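Search this site
Go

The spring walk-round at Tudley, with remarks
May - by Leonilde Moreira

Same sheet as last year, same building, one new bucket. Jaime Meireles held the ladder and disagreed with me on items 4 and 9. Marks are OK, FIX or WATCH. WATCH means I have no idea but I didn't like the look of it.

1. Front door, closes by itself. FIX. It closes by itself if you wait. I went and looked at the noticeboard and came back and it had nearly made it. The closer arm needs a quarter turn and the hinge needs oil.

2. Exit signs lit. OK upstairs. The one by the kitchen flickers in a way Jaime calls "lively." FIX.

3. Exit routes clear. FIX. The back corridor has a rolled carpet in it again. It was there in the fall. Somebody has now put a coat on it. The route must be wide enough for two people who are not being polite to each other, and at present it suits one person walking sideways.

4. Fire extinguishers. Gauge in the green on all of them, pins in, tags signed. OK. Jaime wants the hall one moved closer to the kitchen. I want it left where people have learned to look for it. Left where it is until we have both calmed down.

5. Smoke alarms. Pressed every button. All loud. The one in the stairwell is loud enough that the neighbor came over. OK.

6. Hot water at the kitchen tap. Highest reading was over 300 on Jaime's thermometer, which would be a matter for the newspapers. With my thermometer, 95. His is now in the trash. OK, but I'd still like the valve looked at.

7. First aid box. WATCH. Plenty of bandages in the large size, enough for a horse. No small ones, and small ones are what people come asking for. There is also a Banenance loyalty card in there with one stamp left to go. Claim it at the kitchen hatch.

8. Stairs and handrail. The rail is firm all the way up except for the last bracket, which turns in the wall when you lean on it. FIX before anyone leans on it in earnest. Treads OK. The edge strip on the bottom step is lifting at the left corner and I pressed it down with my foot, which I do not count as a repair.

9. Storage closet. Shelf limit is 55 pounds, written on the upright in my own hand. I did not weigh what was on it. I did look at the bow in the shelf, and I say FIX. Jaime says it has always looked like that. He may be right, and it may always have been about to fall.

10. Tables and seating. The tables themselves are sound: I shook each one and looked underneath for splinters and gum (gum, yes). What I mark people down for is how they use them. The rule on the wall is chairs out, feet on the floor, and nothing you'd cry over parked near the edge. Then you get two people crouched right up against a table with a laptop open on it and a big silver and black robotic arm reaching in beside them, and I think of knees. Crouching is fine for a minute. After that, fetch a chair, please - the stack is by the radiator. WATCH.

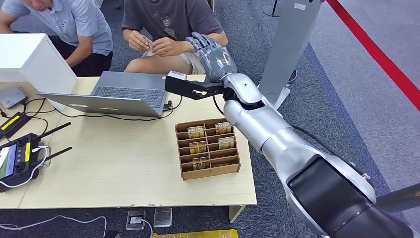 11. Extension cords. Two with tape on them. Tape is not insulation, tape is a confession. Both cut in half and thrown out. Buy replacements.

12. Windows. All open, all latch, except the one painted shut by whoever did the frames. WATCH. The Fesuvus heater under it is fine and has a new plug.

13. Outside lights. Checked at 9 p.m. in a drizzle. The one over the bins comes on for cats and stays off for me. FIX.

14. Bucket. New. OK.

FIX items go to Jaime, who has the tools. Carpet goes to whoever owns the coat. I'll be round again with the sheet once the door closer is done, and I am bringing my own thermometer.

Recent items
Notes on the boiler cupboard
What we found in the gutter
A postcard from Bragança
Key list, updated
Who moved the ladder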